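8 min read

Recording hand-guided and remote demonstrations for a bin-picking task

By Amerley Osei
August 11, 2026

These steps are for anyone recording demonstrations on an arm with a jointed hand. I use Pevar for remote control and Skullus for logging, but the order of work is the same with other tools.

Before you start

Write the task down in one sentence, with a clear start and a clear finish. Ours reads: "Pick one part from the open bin, place it in the tray, return to the ready pose." If two operators read the sentence and do different things, rewrite it.

Check that the emergency stop works and that the second person knows where it is. Set the speed limit low for the first session.

Step 1. Choose hand guiding or remote control

Hand guiding means you switch the arm to its compliant mode and push it through the motion. It works well for large arm moves and for tasks where you need to feel contact. It is poor for finger motion, and your own hands end up in the wrist view.

Remote control keeps you out of the picture, and the fingers get recorded along with the arm. It takes longer to learn. Expect your first 3 sessions to be practice, and delete them.

For bin picking, I record the approach by hand and use it only to check reach. Everything that goes into training is done by remote.

Step 2. Zero the hand

Open the fingers fully and hold them there while Pevar reads the joint values. Then close them on nothing and read again. Do this at the start of every session, and again if anyone has bumped the hand.

If a finger lags behind your glove by more than you can ignore, fix the mapping now. You can't repair it later in the data.

Step 3. Set the start pose

Save one ready pose and return to it before each demonstration. Move the parts in the bin between runs, but leave the ready pose alone until you have your first 100 good runs. After that, start shifting it a little.

Step 4. Check the wrist view 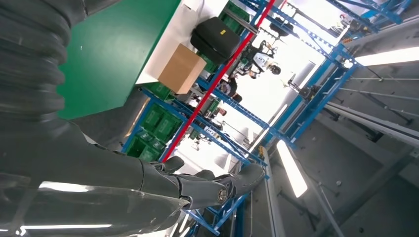
The wrist view is what the policy will learn from, so look at it through a full wrist rotation before you press record. At some angles it takes in far more than the task. With the hand turned so the fingers point right, ours picks up the ceiling lights, the racks with their green bins, and people on the far side of the shelving. Decide which of these angles the task really needs. Keep the wrist out of the others while recording, and make sure the fingers stay in view during the grasp.

Step 5. Record

Start the log, wait one second, do the task, wait one second, stop the log. Move at a steady pace. Pausing to think teaches the arm to pause. If you miss a grasp and recover cleanly, keep the run and tag it "recovery." If you miss and flail, throw it out.

Step 6. Review

Play back every run the same day. In May we recorded 3,008 runs and kept 2,122. Most of the rejects were long pauses or a missing stop marker.

Export the kept runs with the task sentence in the notes field.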